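We use cookies to remember your settings. By continuing to read you agree to this. Accept | Manage

Print this page | E-mail to a friend

How Does a Movie Trailer Get Made?
By Mutua Waweru
October

Before you see a movie, you have usually seen its trailer. A trailer is a short film that tells people a longer film is coming. Most trailers last 2 minutes or a little more. Some last only thirty seconds, and those are often called teasers.

Trailers have a strange name. To trail means to follow behind. Long ago, these short films were shown after the main movie, so they trailed it. Many people got up and left when the main movie ended, so theaters moved the trailers to the front. The name stayed the same.

Who makes it?

You might think the director of the movie makes the trailer. Most of the time the director is busy finishing the movie. The job goes to a different group of people at a company called a trailer house.

In this article we will follow one trailer from start to finish. The movie is called Bakilana. It is about a girl who looks after a lighthouse with her grandfather. The trailer was made by a small trailer house called Nutier.

Three people at Nutier worked on it. The producer planned the work and talked to the movie studio. The writer decided what words would be heard and seen. The editor picked out the pieces of film and put them in order.

Watching everything

The first thing the editor does is watch the movie, often before it is finished. The copy of Bakilana that came to Nutier had no music in it yet. The storm was missing too, because it was going to be made on a computer. Where the big waves should have been, there was a plain blue sheet.

The editor watched the movie from beginning to end one time without stopping. Then she watched it again and stopped it all the time. Every time the picture changes from one view to another, a new shot begins. Bakilana has 2,682 shots. She gave each one a label, such as "girl runs down stairs" or "lamp goes out," so that she could find it again later.

Then she made a list of the shots she liked best. There were 300 of them, which is still far too many for a trailer. The finished trailer used 43.

Telling a small story

A trailer has a shape, and a lot of trailers have the same one. It has three parts.

In the first part you meet the people and see where they live. In the Bakilana trailer you see the girl climbing the lighthouse stairs and her grandfather cleaning the glass.

In the second part there is a problem. The lamp breaks, and a fishing boat is still out at sea.

In the third part everything speeds up. The shots get shorter and the music gets louder. You see waves, a rope, a hand and a light. Then the name of the movie comes up.

The trailer stops before you find out what happens to the boat. If you want to know, you have to see the movie.

The shots in a trailer do not have to be in the same order as they are in the movie. The editor can take a shot from the end and put it near the start. She can also take a line that the grandfather says in the kitchen and play it while you look at the sea. When you hear a person talking but can't see them, it is called a voice-over.

Sound and music

Try watching a trailer with the sound off. It will feel slower and a bit confusing. Sound does a large part of the work.

The movie's own music is often not ready when the trailer is made, so the trailer house looks for other music. Nutier used a piece called Falard, played on cello and drums. The music in a trailer may not be in the movie at all.

Editors like to change from one shot to the next on a beat of the music. They also like silence. In the Bakilana trailer, the music stops completely just before the lamp goes out. It is quiet for one second, and then there is a click. People tend to pay attention when a loud sound stops.

Showing it to people

When the first version is ready, the studio watches it and sends back notes. A note is a comment about something to change. The studio thought the first version of the Bakilana trailer was too scary for younger children, so the editor took out a shot of the boat tipping over and put in a joke about a seagull.

There were more notes after that. Some trailers are changed many times. When everyone agrees, the trailer goes to theaters and onto the internet. The first theater to play the Bakilana trailer was the Ruravau, before the early show at 4:30 in the afternoon.

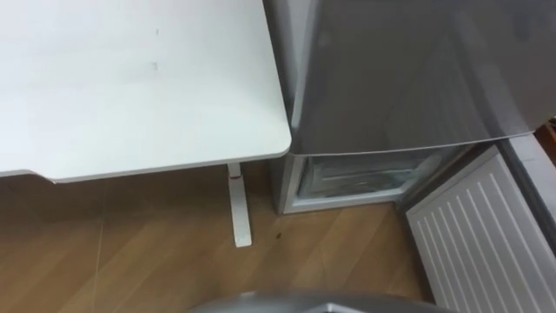

Can a trailer trick you?

Sometimes people see a movie and say it was nothing like the trailer. A trailer is a kind of advertisement, and its job is to make you want to buy a ticket. It might put all the funny parts of a serious movie close together, so that you think the whole thing is a comedy. It might also show a shot that was later cut from the movie.

When you watch a trailer, you can ask yourself a few questions. What did it show me? What did it leave out? Would I still be interested if the music was different?

Make your own

You can plan a trailer without a camera. Choose a book you know well.

1. Write down ten moments from the book. Leave out the ending.
2. Draw each moment on a small piece of paper.
3. Lay the papers in a row and move them around until you like the order.
4. Take away four of them.
5. Pick a song that fits, and play it while you point to each drawing in turn.
6. Show it to someone who has not read the book and ask what they think it is about.

Words to know

Shot: a piece of film between one change of view and the next.
Teaser: a very short trailer.
Voice-over: talking that you hear without seeing the speaker.
Note: a comment asking for a change.

Print this page | E-mail to a friend

Get our newsletter for young readers once a month. Ask a parent or teacher to sign up for you.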